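Barredo opens packing room for bath and body gift sets

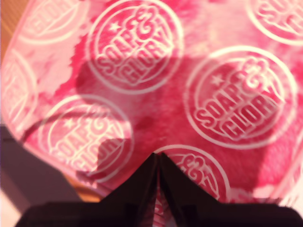

August 2021 – Barredo, which packs gift sets for independent drugstores, has opened a second packing room at its Dutitz site. Work on the room began in March.

The new room handles bath and body products only. Sets are checked, bagged and boxed on the same floor, and the room can pack 600 sets a day.

"Stores want the wrapping to arrive clean and uncreased," said Yoon-hee Ha, packing manager. "Keeping it all on one floor means less handling."

Orders for the holiday season are open now. Stores should contact Ultan Kinsella in the sales office.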